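Grukera Barrier Hand and Face Balm, 183 g tin

Who it is for

Grukera balm is made for dry skin that does not calm down with a normal cream. I started to sell it in my small shop in October, after I used up two tins myself, and now it is the product which customers ask for by name. It is a thick balm without water. You need very little of it, and one tin stays with you for a long time.

It suits hands, knuckles, elbows, heels and the cheeks in cold weather. For oily skin I would keep it away from the forehead and nose, because it is rich and it will sit on top. 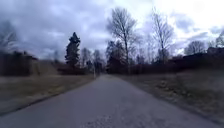
The texture is firm when you open the tin. Take a piece the size of a pea, hold it between the fingers until it becomes soft, and then press it on the skin. Please do not rub it strongly. When it is pressed, it goes in with less shine, and you can wear makeup over it after you wait a little.

What is inside

There are 13 ingredients and all of them are printed on the bottom of the tin. The main ones are shea butter, oat oil, beeswax, sunflower oil and calendula. There is no added perfume. It has a light smell of oats and wax, and some people like it and some do not. Because of the beeswax the balm is not vegan. For vegan customers I have the Kosberg stick, which uses a plant wax and is a bit harder to spread.

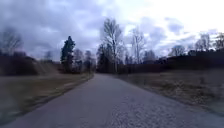
How to use it in the evening

Wash the hands with lukewarm water and leave them slightly damp. Put the balm on the backs of the hands first, then between the fingers, and at the end around the nails. If your hands are very rough, wear thin cotton gloves for the night. On the face, use it as the last step, after serum and day or night cream.

Customer reviews

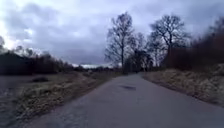
Ilaria Messina: I bought it for my heels and finished by using it on my lips and around my nose all winter. The skin next to my nose was always peeling and now it is smooth. I take off one star for the lid, it is hard to open with balm on the fingers!

About the lid I agree. Wipe the tin with a tissue before you close it and it opens much easier. Kovačević, the workshop which makes the tins, has sent me a new lid with a small edge to hold, and the next delivery will come with it.
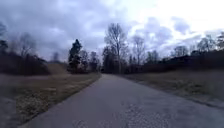 For the face outdoors, a thin layer on the cheeks and nose is enough, and you should put it on before you leave the house. Cold air takes moisture from the skin even when there is no sun. On a walk under heavy gray clouds, with the grass at the side of the path already brown and dry, many people forget their face completely – and also their sunscreen. The balm has no sun protection, so put sunscreen as well.

Sizes and delivery

183 g tin, or the travel tin for the handbag. Both come in a paper box from the Burkwood store. Keep the balm below room heat in summer. If it melts, let it become firm again in the fridge and use it as before.

Orders leave the store in two working days. Unopened tins can be returned. For opened ones, please write to me first and tell me what was the problem with your skin.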